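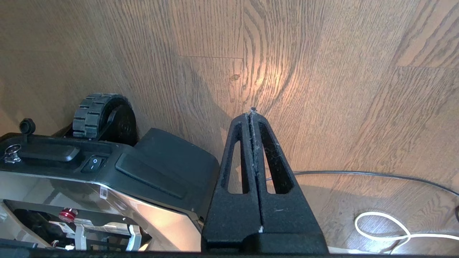

Keeping a cast iron pot happy

My camp oven lives in the kitchen these days, as we hardly ever get away any more, and I've grown so fond of it that I use it for nearly everything except the porridge. A few readers have asked how I look after mine, so pull up a chair.

Wash it while it's still a bit warm, with hot water and a stiff brush. A little drop of detergent won't hurt it, whatever your nan told you! If something has really stuck (rice is the worst, I find) simmer 500 ml of water in it with 2 spoonfuls of bicarb and have a cup of tea while it loosens up.

Dry it straight away -- properly dry, on a low burner, not with a quick wipe and a hopeful look. Then rub in a tiny bit of oil with an old tea towel, and rub most of it off again. Too much oil goes sticky, and you'll be scrubbing that off next time.

I put a folded paper towel under the lid so the air can get in. The winter we moved to Endlow I forgot, and by July there was a lovely orange bloom all over the bottom. Steel wool and two rounds in a hot oven brought the colour back, though the kitchen smelled like a garage until the weekend.

Tomato dishes are fine once the pot is well seasoned, but tip the leftovers into another container before bed.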